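Reading time: 8 minutes

The Brirside Waxed Field Coat, After a Winter of Wearing It

I bought my last proper winter coat when my oldest was in kindergarten, and she drives now, so you can guess what shape it was in. The cuffs had gone to string and the zipper only worked if you held your breath and talked nicely to it. My husband had been asking me to replace it for years (he finally stopped asking and started leaving catalogs on my side of the bed), and that's how I ended up with the Brirside Waxed Field Coat in dark olive, size medium, which I have now worn nearly every day through a long and sloppy winter.

I should say up front that I paid for it myself. Brirside doesn't know who I am. I also want to say that I'm fussy about coats in the way some people are fussy about coffee, so if a few of the complaints below seem small to you, they probably are, and you can skip right over them.

First impressions

It's heavy! I lifted the box off the porch and thought they'd sent me two. The shell is a thick waxed cotton, the body lining is a soft wool-blend plaid, and the sleeves are lined in something smooth so your sweater doesn't bunch up on the way in. I can't tell you how many coats get that part wrong. My old one had fleece down the sleeves, and putting it on over a cardigan was like stuffing a pillow into a case that's one size too small.

It does smell when it's new. If you've owned waxed cotton before you know the smell I mean, a bit like crayons and a bit like a hardware store, and I happen to love it. My sister doesn't, and she asked me very politely to hang it in the mudroom at Thanksgiving. I left it out on the covered porch for a couple of breezy afternoons and most of that first strong whiff went away. There's still a trace of it when I come in from the rain and stand near the heater.

For the first couple of weeks it was stiff enough to stand up on its own. Please don't send it back at that stage. Mine started to give at the elbows first, then across the back, and by February it moved with me the way a good pair of jeans does. There are pale creases now at the inside of the elbows and along the pocket flaps, and I think they're the prettiest thing about it.

Fit

I'm five foot six and fairly broad in the shoulders, and I usually take a medium in everything. The medium fits me well over a heavy sweater, with enough room to reach for the top shelf at the grocery store without the hem climbing up to my ribs. Over just a T-shirt it's a little roomy through the middle. If you plan to wear it mostly in spring and fall you might want to go down a size, though I'd try that in a store first if you have one nearby, since the shoulders are cut fairly close.

The length is right where I want it, a few inches below the hip, long enough to sit on when the bleachers are cold and short enough to drive in. There's a two-way zipper under the snap placket, so you can open it from the bottom when you get in the car. I didn't know I wanted that until I had it, and now I'm annoyed at every coat I ever owned.

The sleeves run long. I've got average arms and I turn the cuffs back once. My friend Leire Escobar, who has the same coat in a small, leaves hers down and says it saves her wearing gloves to walk the dog. So there's a case for it either way, I suppose.

Pockets, because of course

Two big flap pockets at the front, two hand-warmer pockets behind them, one zippered pocket inside on the left, and a big open one low in the lining that I think is meant for a map or a newspaper and which I use for mail. The hand-warmers are lined in a brushed cotton that was lovely from the first day. The flap pockets have snaps that take a real push to close, and with cold fingers I mostly don't bother.

My one true gripe is with the inside pocket. It's too shallow for my phone. The phone goes in, but then the zipper won't close over it, and I've had it slide out onto the garage floor twice. It's a fine pocket for a wallet or a lip balm. I do wish whoever drew it up had measured a phone from this decade.

How it does in weather

We had a lot of wet snow this year, the kind that's really just slow rain, and the coat shrugged it off. Water beads on the shoulders and rolls away. I stood through a whole outdoor band concert in a steady drizzle, and when I took the coat off my sweater was dry except for the collar, where I hadn't snapped the throat tab. My own fault.

It isn't a deep-cold coat, though, and I want to be fair about that. The wool blend is cozy, and I was comfortable down to 20 degrees with a sweater underneath and a scarf. The morning it dropped to 8 I lasted as far as the mailbox and went back in for a vest. Wind doesn't get through the cotton at all, but there's no insulation beyond the lining, and if you're standing still you'll feel it. Hourani makes a quilted liner vest that's meant for field coats like this one, and I've got it on my list for next year. I borrowed Leire's for a weekend and it tucked in nicely under the Brirside without making me feel like a sofa.

The hood is sold separately. I went back and forth about it and bought it in the end, and I'm glad. It snaps on under the collar with five snaps, has a little stiffening along the brim, and doesn't blow off. I do think it ought to come with the coat at this price, and I'd grumble about that to anybody who'd listen.

Compared with my other choice

I came very close to buying the Setutton Harbor Coat. It's lighter, it costs less, and it comes in a gorgeous rusty red that Brirside has nothing to match. I tried one on at the outfitters downtown, where Nizar Boutros, who's been selling me boots since before I was married, let me wander up and down the shop in it for half the afternoon. The Setutton felt softer right away, and there was none of that stiffness to work through. But the finish on it is a dry wax, and he was frank with me that it wouldn't hold off a long rain the way the Brirside does, and the lining was plain cotton all the way through. For somebody who mostly walks from the car to the office, I think it would be the nicer coat. I spend too much time at soccer fields and in the garden.

Leire's husband has a Fluvar parka, which is a whole other animal, all nylon and down, and he's warmer than any of us. He also swishes when he walks. It depends on what you can live with!

Care

You can't put it in the washing machine, and you can't dry clean it. The tag is very firm on both points. I sponge off mud with cold water once it has dried and leave it at that. Somewhere near the end of next fall I'll need to rewax it, and a tin of the Brirside dressing comes with the coat, which I thought was a kind touch after the business with the hood. I've done a small patch on the right cuff already where I'd rubbed it against the fence. You warm the tin in a bowl of hot water, work the wax in with an old sock, and go over it with a hair dryer until the streaks disappear. The patch was darker than the rest for a week or so and then it blended in.

One warning: wax comes off on things while the coat is new. I had a faint smudge on the cream upholstery of my mother's car, and I heard about it. Keep it away from anything pale for the first month.

Would I buy it again?

Yes, I would, and in the same color. It's more than I'd ever spent on a coat before and I stewed over it for weeks, but the stitching hasn't budged anywhere, the zipper runs like it did the day it came, and I've stopped dreading the walk out to feed the chickens. I'd ask for a deeper inside pocket and a hood in the box. If you live somewhere wet and only fairly cold, go try one on, bring your bulkiest sweater with you, and sit down in it before you decide.
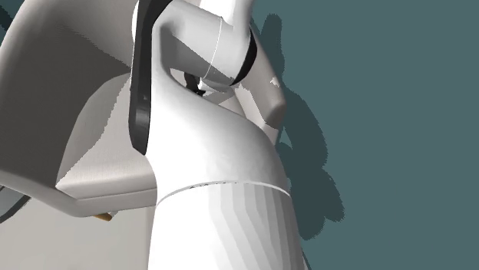
Related Reviews

- Hourani Quilted Liner Vest: First Look
- Setutton Harbor Coat in Rust, Tried On in the Shop
- Wool Socks That Survived My Dryer
- Fluvar Down Parka: His and Hers
- How to Rewax a Cotton Jacket at the Kitchen Table
- Rubber Boots for Wide Calves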